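Werkstattbuch Zelle Tomska, Februar
Eintrag Frühschicht, Greifer und Handkamera

Stand bei Übernahme: Zelle läuft, aber der Greifer meldet beim Zufassen auf Stirnräder immer wieder "Teil nicht erkannt", obwohl das Rad zwischen den Fingern sitzt. Im Protokoll der letzten Nacht 27 Abbrüche auf 650 Zyklen. Vor dem Umbau auf die neuen Finger war das kein Thema.

Erst Sichtprüfung gemacht, Druckluft am Ventilblock abgesperrt gelassen, der Greifer ist elektrisch. Schrauben an den Fingerfüßen nachgezogen, links war eine handfest, der Rest in Ordnung. Schraubensicherung fehlte an beiden Seiten, nachgeholt. Kabel der Handkamera am Stecker geprüft, kein Wackler.

Dann die Finger weit geöffnet über die Tischplatte gefahren und die Griffflächen im Kamerabild angesehen. Der raue Belag ist auf beiden Innenseiten vorhanden. Am rechten Finger steht an der Kante des Belags eine kleine Nase hoch, vermutlich ein Grat vom Zuschneiden. Die linke Kante fiel mir nicht auf. Zahnrad lag dabei rechts oberhalb der Fingerspitze auf dem Tisch, außerhalb des Greifbereichs.
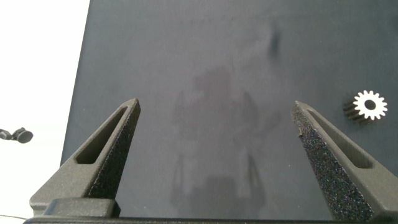 Belag und Öffnungsweite

Grat mit dem Skalpell abgenommen und mit feinem Schleifpapier einmal drübergegangen. Belag nicht getauscht, die Ersatzstreifen von Nallero sind bestellt und noch nicht da. Beim Tausch bitte den alten Kleber komplett entfernen, sonst steht der Streifen auf.

Nullpunkt des Greifers neu eingelernt: Finger leer zufahren, Anschlag abwarten, Wert übernehmen. Steht jetzt als "Finger_neu" in der Steuerung. Der alte Satz ist noch drin, aber gesperrt. Er gehört zu den schmalen Fingern, bitte nicht wieder aktivieren.

Greifkraft stand auf 100 Prozent, wohl noch von der Inbetriebnahme durch Drirbridge. Auf 38 Prozent zurückgenommen. Für die kleinen Räder sollte das reichen, und der Belag wird geschont. Fenster für die Teileerkennung entsprechend angepasst, untere Grenze etwas tiefer gelegt.

Probegriffe auf dem grauen Tuch, mit der großen Scheibe daneben. Das Rad wird seitlich an den Zähnen gefasst, die Bohrung bleibt nach oben frei. Die weiße Scheibe überstrahlt im Kamerabild stark, an der Fläche ist kaum noch Struktur zu erkennen.
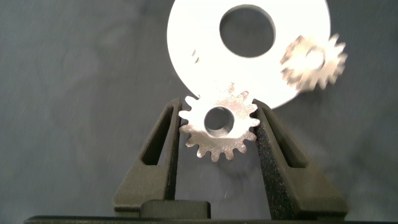
Belichtung der Handkamera deshalb eine Stufe herunter und die feste Einstellung gespeichert, Automatik aus. Mit der Automatik zieht die Kamera auf dunklem Untergrund zu weit auf, und die Kantensuche findet den Lochrand nicht sauber. Der Ablauf von Bermúdez setzt aber genau dort an. Falls jemand die Deckenleuchte umhängt, muss der Wert neu gesetzt werden.

Noch offen:
Ersatzstreifen einkleben, sobald sie da sind, danach Nullpunkt wiederholen.
Linken Fingerfuß nach der nächsten Nachtschicht auf festen Sitz prüfen.
Abbrüche im Protokoll mit dem alten Stand vergleichen, gleiche Radgröße nehmen.
Sicherung der neuen Parameter liegt auf dem Zellenrechner im Ordner Greifer, auf dem Netzlaufwerk fehlt sie noch.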